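Über uns

Tenora ist ein Dienstleister für Reiseplanung und Spielbetriebslogistik im Fußball. Wir organisieren Auswärtsreisen, Trainingslager und Turnieraufenthalte für Vereinsmannschaften, Nachwuchsleistungszentren und Verbandsauswahlen. Der Leistungsumfang reicht von der Streckenprüfung bis zur Materialfracht und endet mit der Rückgabe des letzten Koffers am Heimatstandort.

Gegründet wurde das Unternehmen von Erhan Dağdelen, der zuvor als Teammanager im Amateur- und Profibereich tätig war. Die ersten Aufträge betrafen Busreisen im Regionalspielbetrieb. Internationale Reisen kamen hinzu, als ein betreuter Verein erstmals an einer Qualifikationsrunde teilnahm und innerhalb weniger Tage Visa, Charterplätze und einen Trainingsplatz am Spielort benötigte. Aus diesem Auftrag ist der heutige Geschäftsbereich Auslandsspiele entstanden.

Arbeitsweise

Jede Reise wird in vier Abschnitten geplant: Anforderungsaufnahme, Streckenprüfung, Buchung und Begleitung. In der Anforderungsaufnahme werden Delegationsgröße, Spieltermin, Regenerationsvorgaben der medizinischen Abteilung und Verpflegungsplan erfasst. Die Streckenprüfung vergleicht mindestens zwei Anreisevarianten nach Gesamtdauer, Umstiegen, Ausfallrisiko und Kosten. Bei Strecken bis 400 Kilometer wird die Busanreise stets als Referenzvariante gerechnet. Fähr- und Bahnverbindungen werden einbezogen, sofern Fahrplan und Gepäckkapazität dies zulassen.

Die Buchung erfolgt erst nach schriftlicher Freigabe durch den Auftraggeber. Während der Reise ist ein Disponent erreichbar, der Zugriff auf alle Buchungen hat und Umbuchungen bis zu einem vorab vereinbarten Betrag selbst auslösen kann. Bei Spielen außerhalb des Schengen-Raums reist auf Wunsch ein Mitarbeiter voraus und prüft Hotel, Transferwege und Trainingsplatz.

In der vergangenen Spielzeit wurden 354 Reisen abgewickelt, davon 108 mit Grenzübertritt.

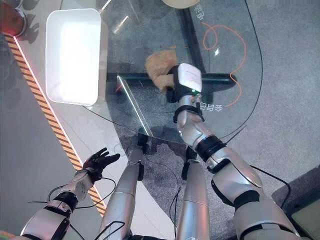 Wie früh muss eine Auswärtsreise angemeldet werden?

Für Inlandsreisen genügen zehn Werktage vor Abfahrt. Bei visumpflichtigen Zielen sollte die Delegationsliste unmittelbar nach der Auslosung vorliegen, auch wenn der Kader noch nicht feststeht. Nachmeldungen einzelner Spieler sind möglich, können aber abweichende Flüge zur Folge haben.

Software und Daten

Die Disposition arbeitet mit der Planungsumgebung Evolix, die im eigenen Haus entwickelt wurde. Evolix führt Spielpläne, Delegationslisten, Zimmerverteilung und Frachtpapiere in einem Datensatz zusammen. Änderungen am Spielplan werden täglich eingelesen und lösen bei betroffenen Reisen eine Prüfmeldung aus. Auftraggeber erhalten einen Lesezugang, Teammanager zusätzlich Schreibrechte für Delegations- und Zimmerlisten. Passdaten werden getrennt gespeichert und nach Abschluss der Reise gelöscht. Im System sind derzeit fast 707 Hotels und Trainingsanlagen mit Angaben zu Platzmaßen, Belag, Flutlicht und Kabinenzahl hinterlegt.

Materialfracht

Trikotsätze, Behandlungsliegen, Medizinkoffer und Analysetechnik werden über den Partner Farquharson transportiert. Jedes Packstück erhält eine Nummer und wird bei Abholung, Verladung und Ankunft erfasst. Spielkleidung wird auf Flugreisen grundsätzlich auf zwei Sendungen aufgeteilt. Für medizinisches Material erstellen wir die Begleitpapiere in der jeweiligen Landessprache oder auf Englisch.

Standorte

Verwaltung und Disposition sitzen am Hauptstandort. Das Lager Brulmont dient als Umschlagpunkt für Material und ist während der Saison auch an Spieltagen besetzt. Im Juli, wenn der größte Teil der Trainingslager stattfindet, wird die Disposition um eine zweite Schicht ergänzt.

Auftraggeber

Wir arbeiten für Vereine des Männer- und Frauenfußballs sowie für Jugendmannschaften ab der U15. Minderjährige Spieler werden in Reiseunterlagen gesondert geführt; Einverständniserklärungen und Aufsichtsregelungen sind vor der Buchung einzureichen. Fanreisen und Ticketverkauf gehören nicht zum Angebot. Anfragen von Einzelpersonen können wir deshalb nicht bearbeiten.

Kontakt

Anfragen richten Vereine und Verbände bitte mit Spieltermin, Zielort und voraussichtlicher Delegationsgröße an die Disposition. Ein erstes Angebot liegt in der Regel nach drei Werktagen vor. Ansprechpartner für Rahmenverträge ist Erhan Dağdelen.

Stand: 3/11/20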